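Ticket 284: Canister vacuum, weak suction and a whistle
Opened by: Juwita Saragih
Status: Resolved

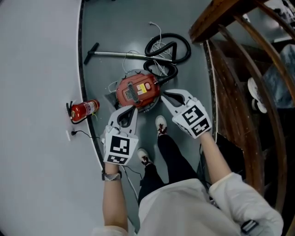 Hi all! The vacuum from the second-floor closet has lost most of its pull since last week. It starts on the first press, the motor sounds strong, and then it just slides over the crumbs like they're not there. There's also a high whistle that comes and goes. It's the round one with the red lid and the dark grey base, in case anybody mixes it up with the tall Torov upright from the lobby (that one is fine, I used it this morning). I really love this little machine and I'd hate to see it go to the recycling pile, so any ideas are welcome!

What I've tried so far:
Emptied the bag. It was only a third full.
Swapped the floor head for the one from the other closet. Same thing.
Plugged it in at a different outlet. No change at all.

Reply from Jae-in Wang, Thursday, September 22, 2022

Thanks Juwita, great notes, this saves me a lot of guessing! A whistle along with weak suction nearly always means air is sneaking in somewhere or getting squeezed through a small gap. Could you do two checks for me?

1. Unplug it. Take the hose off the vacuum and drop a coin through from the handle end. If the coin doesn't come out the other side, there's your clog.
2. Put the vacuum back together without the hose, plug it in, switch it on and hold your palm near the inlet. Tell me if the pull feels strong or weak there.

Reply from Juwita

Coin went straight through! So the hose is clear. Pull at the inlet is weak, and the whistle is louder with the hose off. I pressed down on the lid with my other hand and the whistle stopped!! Let go and it came back. I can make it do that every time.

Reply from Jae-in

Oh, that's a lovely clue. Look at the rubber seal under the lid. Unplug first, then undo the clips, lift the lid off and set it upside down on a towel. Run a finger all the way along the seal and feel for grit, flat spots or a place where it has popped out of its groove. While you're in there, take out the cloth filter and shake it outside. Don't wash it today, it needs a full night to dry and you'll want to test.

Reply from Juwita

Found it! The seal had come out of the groove for a stretch as long as my thumb, and there was a paper clip wedged behind it. Paper clip out, seal pushed back in, groove wiped with a damp rag. I shook the filter out by the back steps and a truly amazing cloud came off it (sorry to my sweater).

Clipped it all back up and the whistle is gone. Suction is so much better, it picked up the rice I spilled on purpose in one pass. The rug by the copier still takes two passes but I think it always did.

Reply from Jae-in

Fantastic work! The seal will be a bit stretched where the clip was, so I've ordered a new one from Likero, part 184. It should be here well before the December deep clean. I'm adding a spare cloth filter to the order too, so you can wash one and keep going with the other. Closing this one, but reopen it if the whistle comes back before the seal arrives.

Parts: lid seal x1, cloth filter x1
Time spent: 27 minutes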